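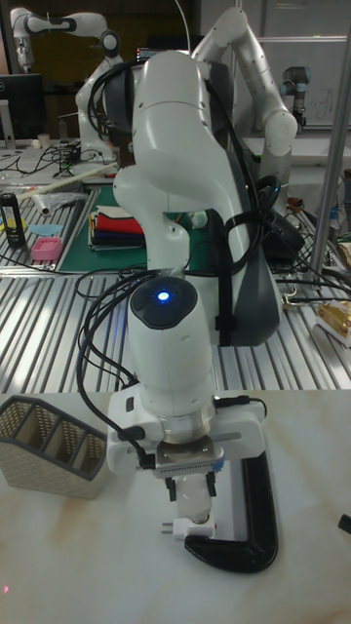
Plugs, leads and the drawer they live in

Members at Plukley have asked for a word on sorting out loose chargers and plugs before the new year. The simplest thing we have found is a desk caddy with dividers. Put plugs in one compartment, short leads in the next and adaptors in the last. Long leads should be coiled and tied before they go in, or they will pull everything else out with them.

Keep the caddy at one side of the table so the middle stays free for work. Anything with bent pins or a split casing should go in the box by the door and not back in the caddy.

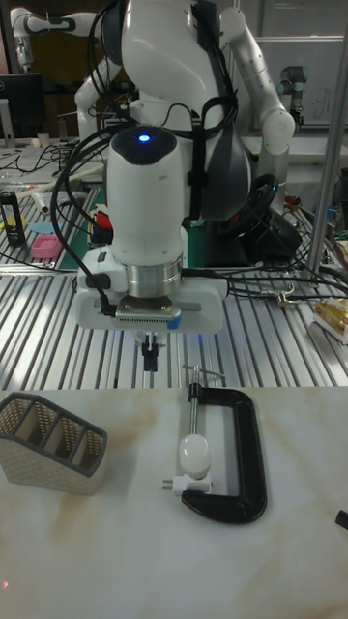 White marble-patterned tabletop, with the slotted metal workbench behind.

The Wutville room has 6 spare caddies to give away. Ask at the desk before 12/31/18. Larger items such as tubes and poles can stay on the bench for now, and we will look at shelving for them in June.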